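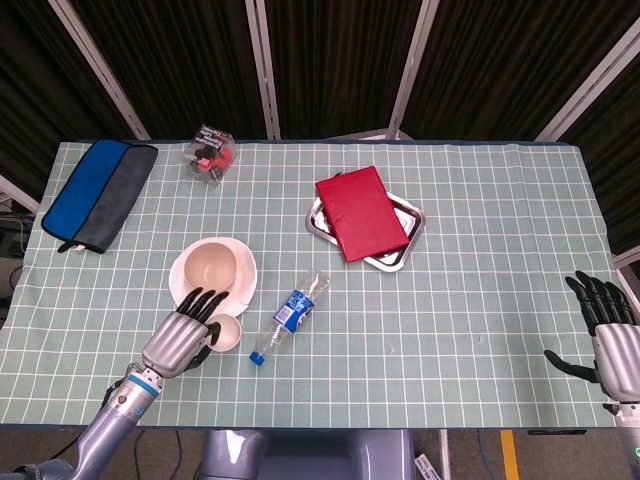

Teaching by hand at Mollell: your questions

What do people do in a teaching session?
You steer our two-handed robot through small tabletop jobs, such as stacking a bowl on a plate or moving a cup out of the way. Your hands move, its hands move, and everything gets recorded so the robot can learn from it later. It's great fun, and much more absorbing than it sounds!

Do I need to know how to program?
Not at all. If you can clear a table, you can teach. The gloves and the arm trackers talk to a program called Naciri, which one of us runs for you.

Why such ordinary things? Bowls, books, bottles?
Those are the things people want help with, and they're wonderfully awkward. A cup is small and round. A book lying on a metal tray can slide. An empty bottle weighs next to nothing and rolls if you nudge it.

What is the squared mat for?
We use the lines to set things out differently each time. Please don't put everything back where you found it between goes. We love a muddle.

Can I guide the arms directly instead?
Yes, on Brenidska days. You hold the wrists and lead the arms through the job while the motors go slack. It's slower, but brilliant for getting a feel for how far the robot can reach.

What if I drop something?
Carry on and pick it up if the robot can reach it. Recoveries are some of our favourite recordings. If it's gone on the floor, say "stop" and wait for us.

How long is a session?
Up to 9 goes, with a break whenever you like. Our record for one job is 368 recordings, and the whole Drurkano set now stands at 2750.

Can I bring a friend?
Please do. We have two sets of gloves, so you can swap over quickly.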